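## 3. Rehearsal Attendance and Line Retention

### 3.1 Companies and schedule

Four amateur theater companies took part in the study: Barklow, Brernton, Leemans and Pusley. Each was preparing a full-length play for an August opening. The companies kept their usual rehearsal plans, and no director was asked to change the order in which scenes were worked. Cast members who played more than one part were entered under the part with the most lines.

Attendance was taken from the stage manager's call sheet. An actor was marked present if he or she was in the room for at least half of the call. Fittings, photo calls and set-building sessions were left out, as were read-throughs held before casting was final. This left 310 rehearsals of usable length across the companies. Leemans held fewer but longer calls than the other three, so all attendance figures are given in hours as well as in sessions.

### 3.2 Prompt records

A prompt was defined as any word or phrase given to an actor by the person on book. Prompts were split into those the actor asked for (by calling "line") and those offered after a pause. Corrections given later as written notes were not counted. Paraphrases were logged only when they changed a cue for another actor — small slips that left the cue intact were ignored.

The prompt books were coded by one reader, Ju-won Yang, using the pencil marks made during rehearsal. Where a mark could not be read, the entry was dropped. A sample of 52 pages was coded a second time after a gap, and differences between the two passes were settled by going back to the book. Scenes with songs were coded separately, as music tends to hold the pace and leaves less room for a pause.

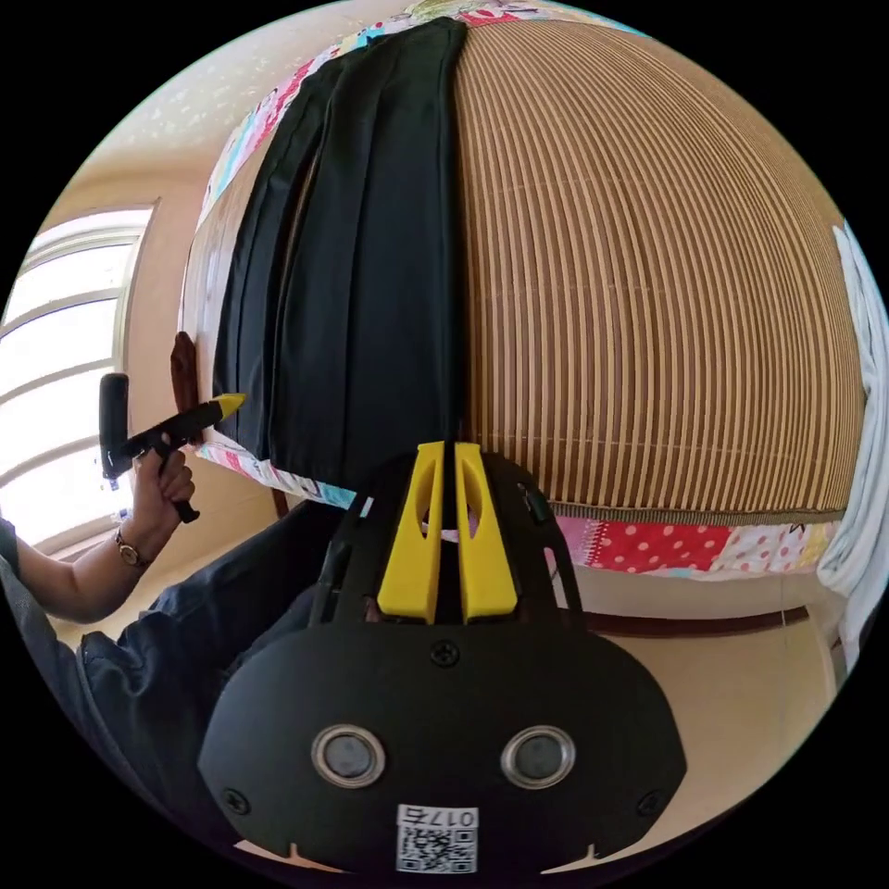 **Figure 1.** Black hand-held gripper with two yellow slotted fingers.

### 3.3 Treatment of missing calls

Call sheets were missing for part of the Pusley schedule. These gaps were not filled by estimate. Instead, the analysis was run once with Pusley included up to the first gap and once without Pusley. Both sets of results are reported in Section 4.

Actors who joined after blocking had begun were kept in the sample but given their own starting date. Understudies were left out unless they took over the part for the rest of the run. Brernton replaced one lead in this way, and the new actor's prompts were counted from the first full scene worked off book.

Prompt rates are expressed per 2,000 words of spoken text. Word counts came from the cutting each company used in performance — the published scripts were longer in every case. Stage directions and character names were removed before counting.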